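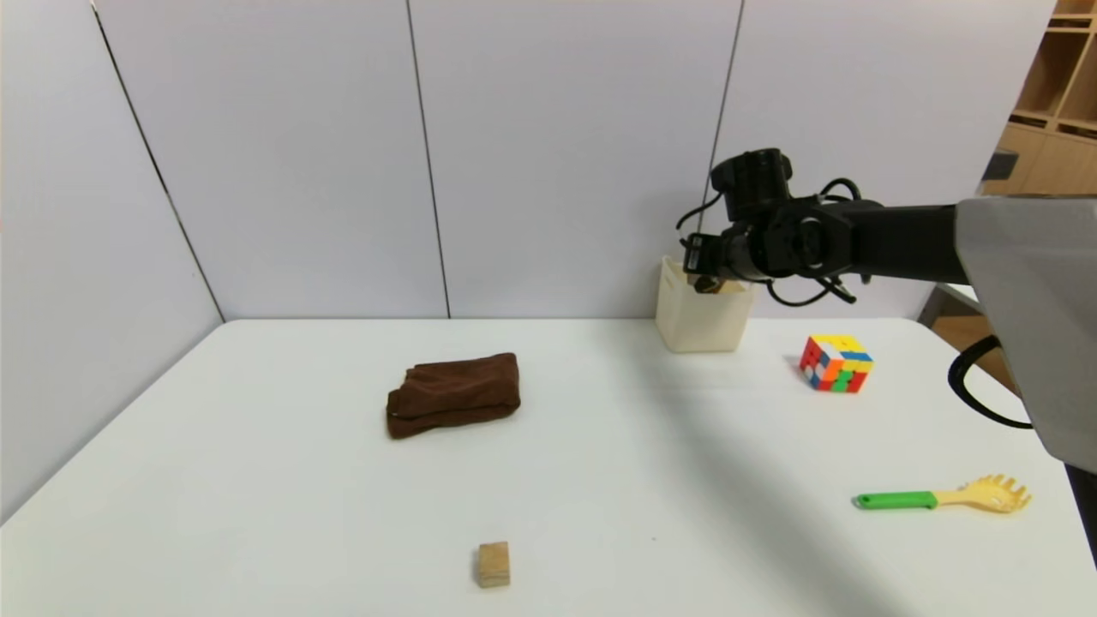 Oda Holmgren
Collado Lab, Grotora

4. Choosing the target and handing over between views

The planner described in Section 3 assumes that each object on the table has a pose, a size and a confidence value, and that these are current when a motion is requested. Neither assumption holds for long once the arm is over the table. This section sets out how Preva keeps the object list usable while the arm hides part of it, and how control passes from the scene view to the wrist view during the last part of an approach.

4.1 Keeping objects that cannot be seen

The scene view covers the whole tabletop, but the arm comes in from the right and blocks a changing part of it. In early versions an object was dropped from the list as soon as its detection score fell below the threshold. The planner then treated the space as free. The usual result was a path that was legal on paper and passed through the bin.

We now hold a separate visibility value for each object. It is computed by projecting the arm model into the scene view at the measured joint angles and testing how much of each object's last known outline is covered. A low score on an uncovered object counts as evidence that the object has moved or gone. A low score on a covered object counts for nothing, and the last pose is kept with a slowly growing error bound. The bound is used directly as extra clearance by Hodance, our path planner, so an object that has been hidden for a long time is given a wider berth.

The arm model includes the links, joints and gripper. It does not include the cables, which loop around the wrist and forearm and change shape as the arm moves. We tried a physical cable model and gave it up because it cost more time than the rest of the update put together. A padded volume around the wrist and forearm is used instead. It is larger than needed, and objects near its edge are sometimes marked as covered when they are in plain view. We accept this error - the reverse error is the one that leads to contact.

Shadows are handled separately. The arm throws a broad, soft shadow on the white tabletop, and the segmentation network at first split it off as a flat object in some poses. A height test against the fitted table plane removes nearly all of these. It also removes very thin objects, a limit we return to in Section 6.

Figure 4 gives a typical case, with the can at the gripper. The towel, the wooden block and the spaghetti server are uncovered and are updated as normal. The bin is partly hidden by the wrist, so its pose is held and its clearance grows until the arm moves off.

Figure 4. Scene view with the gripper at a can. The right part of the bin at the back of the table is hidden behind the wrist.
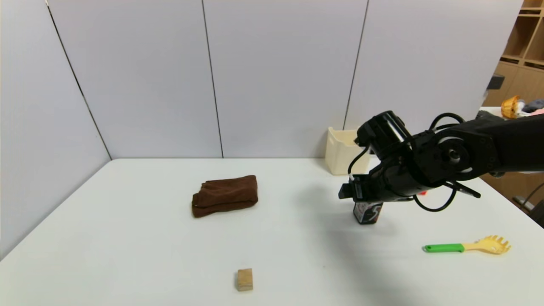
4.2 Switching to the wrist view

The scene view is good enough to bring the gripper above an object but too coarse to close on it, and the target is often the very thing the gripper hides. Control therefore passes to the wrist view before the final descent. The switch is made when three conditions hold together: the target lies inside the expected wrist field of view, the predicted and detected outlines agree in the wrist image, and the two streams carry timestamps close enough to be compared.

The third condition caused the most trouble. The streams are stamped on arrival, and under load the wrist stream could lag the joint readings by over 80 ms. At normal approach speed this moved the predicted outline far enough to fail the second condition on a perfectly good target. Preva now interpolates the joint readings to the image time before projecting anything. Where no joint reading exists on both sides of the image time, the image is skipped.

Scene updates run at 5 Hz throughout. They are not stopped after the switch, but their weight on the target pose is set to zero, while all other objects continue to be updated from them. Letting both views correct the target at once gave a visible side-to-side motion of the gripper, which we traced to a small fixed error between the two camera calibrations.

In the wrist view the fingers are always present. They reach up from the bottom of the image on either side, and when open they leave a clear strip of tabletop between them. Their outline depends only on the opening, so a mask is stored for a set of openings and blended to match the current one. The mask is widened slightly at the tips, where the dark edge against the table otherwise pulls the outline fit towards the finger. 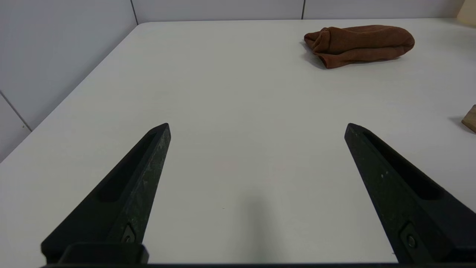 If the target is lost after the switch, the gripper does not go on down. It holds for a short time, then backs up along the path it came in on until the scene view can confirm or reject the held pose. Only then is a new approach planned. Searching with the wrist camera alone was tested and dropped, as it tended to settle on whichever object was nearest to the middle of the view.

4.3 Data used for tuning

The thresholds above were set on 372 recorded approaches, from which 2,125 image pairs were drawn and checked by hand for the covered or uncovered state of each object. Pairs from one approach were always kept on the same side of the split between tuning and test. The padding around the wrist and forearm was set by hand and left alone after that, including for the runs reported in Section 5.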